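4.2 Gripper comparison on mixed toy parts

Having spent Section 4.1 establishing that both fingertip designs can pick up a cube, a task on which the literature is by now well supplied, we turned to objects with less cooperative shapes. The part set was drawn from a children's workshop kit and a bin of foam offcuts, and was chosen chiefly because the pieces disagree with one another about how they ought to be held. Some roll, some lie flat enough to defeat any finger approaching from above, and the foam ones change shape just as the controller has made up its mind.

Two fingertip sets were compared. The Closalham tips are stiff and narrow, with a shallow groove down the contact face. The Wetach tips are wider and carry a compliant pad, glued on in our lab after the supplied adhesive let go during the first morning. Both sets were run under the same position controller (Haruna, default gains) and then again with the grip force limit lowered. We had planned to tune the gains separately for each set, but early tuning favoured whichever tips had been mounted last, and we took the hint.

Each trial began with the parts scattered by hand. The operator drove both arms by teleoperation, choosing one part per arm, and a grasp was counted if the part cleared the tabletop and stayed put for the length of the hold. Parts dropped on the way to the hold position were counted as failures, including those that landed somewhere more convenient. Figure 6 shows the workcell with a small round red piece held in the left gripper and the right gripper open for business above the area behind the toolbox. 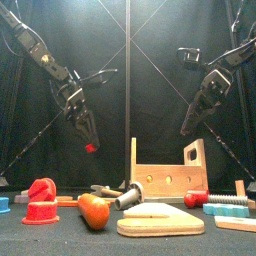
Figure 6. Bimanual workcell with toy parts on the black tabletop. The left arm holds a small red piece; the right gripper is empty. A compact camera module is mounted near the right wrist.

4.3 Results

We recorded 258 grasp attempts, of which 133 used the Closalham tips and the remainder the Wetach tips. On cylindrical parts the grooved tips were plainly better, provided the operator lined them up with the long axis. When the operator did not, the part left the workspace at a speed we had no instrument to measure. The padded tips were more forgiving of a crooked approach and noticeably worse at letting go, and several releases were completed only by shaking the wrist.

Flat parts were hard for everyone. Thin planks lying flush with the table were lifted mostly by pinching the long edges, and boards too wide for the fingers were dragged around until the operator moved on to something else. We report these as failures, although the dragging was very consistent.

Lowering the force limit helped with foam and hurt with wood. For the foam parts, the stiff tips at the default limit left dents that persisted into the next trial, so 16 attempts on dented pieces were repeated with fresh foam cut to the same outline. The repeated attempts replace the originals in our totals.

Wrist camera placement mattered more than we had expected. With the module beside the wrist, the operator could see the approach but lost sight of the far fingertip at closure. The Penbridge bracket, which moves the module further out, restored that view and introduced a fondness for bumping into tall objects. We kept the original placement for all attempts reported here and return to the bracket in Section 5.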